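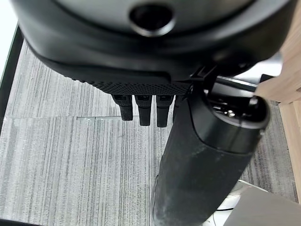
Do I need to book an audio guide before I visit Restness Castle? You can simply ask for one at the ticket window when you arrive, and we will hand it over along with your map and your ticket.

Visitor Services > Tours & Audio Guides

Updated August, by Cyril Dawber

The Restness Castle Audio Guide

We have been lending out audio guides at Restness for a good many years now, and I am happy to say the newest one is the best we have had. It is a small handset on a neck cord, with big number keys and a volume dial on the side, and you can use the earpiece that comes with it or plug in your own headphones (the ordinary kind with a round plug). Type in the number you see on the wall sign, press the green key, and the story starts. If you get called away to look at a view or chase a child up the stairs, press the same key again and it will wait for you.

There are 43 stops in all. The full round begins at the Warkthorpe Gate, goes up through the lower yard and the stables, and then takes you into the great hall, the chapel and the long gallery before it lets you out on the east wall. Our earliest written record of a fort on this hill is from the year 982, and the first stop tells you what little we know of it. After that you will hear about the Borbély family, who came here as master masons, stayed on through three owners, and put their mark (a little bird with one wing up) on more doorways than you would expect. Do look for it!

The full round takes 130 minutes if you listen to everything, and I would set aside the whole morning, as there are plenty of benches and it would be a shame to hurry past the chapel ceiling. The short round leaves out the cellars and the Nudcombe Tower, and suits anyone who would like fewer steps. The tower stair is narrow and steep, so please tuck the cord inside your jacket before you start up it.

What comes with it
Handset and neck cord
One earpiece, cleaned after every loan
Folding map with both rounds marked
Hearing loop, on request

Languages: English, German, French, Hungarian. The children's round is in English only for now and is told by a kitchen cat, who has strong views on the cook.

The handset holds its charge for a full day of listening. Should yours go quiet, try the volume dial first, then bring it to the desk in the gatehouse and we will swap it. Please return it to the same desk by 5 p.m., or drop it in the slot beside the door if you stayed late in the gardens.

Groups are very welcome. Write to us ahead of time and we will have your handsets set to the right language and waiting at the gate.

Restness Castle Visitor Office, Gatehouse, Restness | Contact us | © Restness Castle, est. as a museum 2000 | Back to top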